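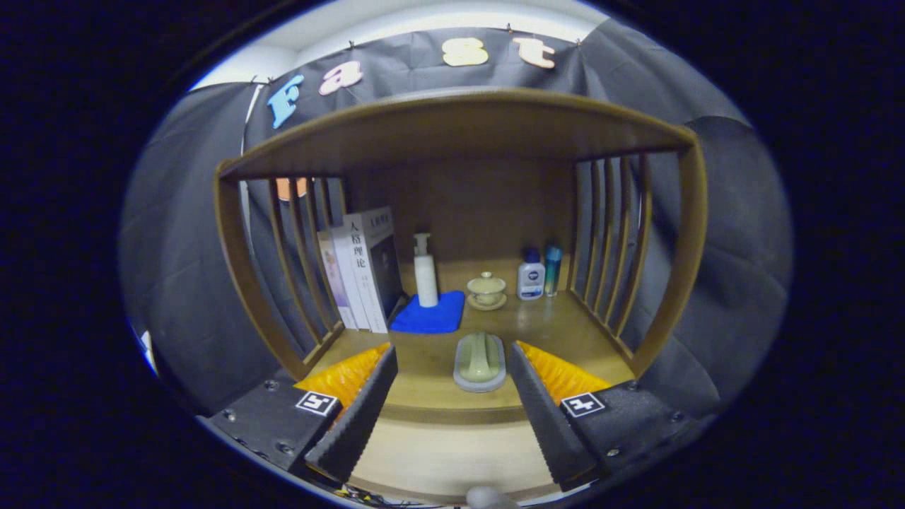

felideck_user, June 27, 2020
Hello all. I have a question about the segmentation step in Zitari. I train a grasp policy from hand-held demonstrations, and before training I cut each recording into approach, close and lift. The cutter uses the finger opening, which it computes from the two markers, one on each side of the gripper. With the fingers open, as here before the pale green object in the gray tray, both markers are in view and the width is good. But when I turn the wrist quickly one marker is lost, the width jumps to zero, and Zitari thinks I have closed the hand. From 300 recordings I had to throw away 35.

gowda
Hold the last good width for 12 images, then mark the section invalid. I do this in Unorell and it works well.

felideck_user
Thank you. But if the loss comes exactly during the closing, I will hold a wrong value, no?

pelt_r
Yes, and this is why I disagree with gowda. Holding hides the problem. Interpolate between the good values on both sides, you are offline anyway.

gowda
Interpolation moves the start of the closing. I measured it, up to 5 images too early. For a policy this is worse than a gap.

pelt_r
With linear, maybe. Try a monotone spline.

felideck_user
I tried both on the 35 bad ones. The spline saved more of them, but I keep the invalid flag from gowda for the long gaps. I will post the script in August.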